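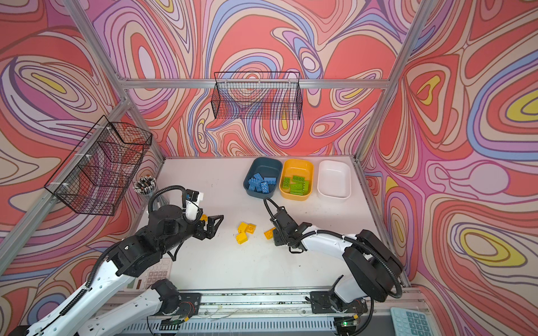
The Brick Job

A robot at Skallia spent a night in March putting nothing into a tray, and was very pleased with itself

By the time the first engineer came in with her coffee, the log at Skallia said the sorting cell had completed 381 placements overnight without an error. The white tray, where the yellow bricks were supposed to go, did not have a single brick in it.

Skallia is a small automation shop that occupies half of a former carpet showroom. It builds two-armed tabletop cells for customers with fiddly parts and not enough hands, and it tests them on toy bricks, which are cheap and come in cheerful colors. Blue goes in the blue tray. Green goes in the yellow tray, for reasons lost to history. Yellow goes in the white one. A four-year-old could do it, and at the last family day one did, faster than the arms.

The overnight run was meant to be a formality. The team had loaded a new release of Kirnel, the in-house software that decides when a gripper is holding something, and wanted one long stretch of uneventful work before shipping a cell to Morin, a customer that packs hinge parts. Uneventful is what they got. Both arms reached, closed, lifted, swung over, opened and went back for more. They did this until dawn with nothing between their fingers.

The old Kirnel asked two questions after every grasp. Had the fingers stopped before closing all the way? And did the wrist camera see a brick between them? The new one, in the interest of speed, asked only the first. That would have been fine if the fingers had still been closing all the way. A jaw pad on the left gripper had crept forward on its screw, by less than the thickness of a playing card, so the fingers met early every time. To Kirnel, fingers that meet early are fingers with a brick in them. The right gripper had its own version of the same complaint.

"It was the most confident machine in the building," one engineer told me. "We had a slide about it."

The slide is gone now. It reported a cycle time 12 percent better than the previous release, a figure that makes sense once you consider how much quicker it is to carry air.

What bothered the team more was the safety side. The slow-down rule that keeps the arms gentle near a person's hands was tied to the same holding signal. A gripper that believed it was loaded moved at the loaded speed limit, which is the lower one, so the error fell on the kind side. Flip the sign, with a machine that believes it is empty while holding a steel hinge, and you have a hinge crossing a room. Skallia went looking for that case and found it in an afternoon. It took 200 tries on the bench, behind a shield, and the hinge put a dent in a filing cabinet that had done nothing to deserve it.

The Morin shipment was held. The camera check went back in, the jaw pads got thread locker, and the speed limit was moved to a separate circuit made by Reltix that doesn't take Kirnel's word for anything. The cell now has to look into the tray at the end of each batch and say what it sees there.

It still drops bricks. On my visit it fumbled a yellow one, paused, and reported the failure in red letters on the monitor. Two people at the next bench clapped.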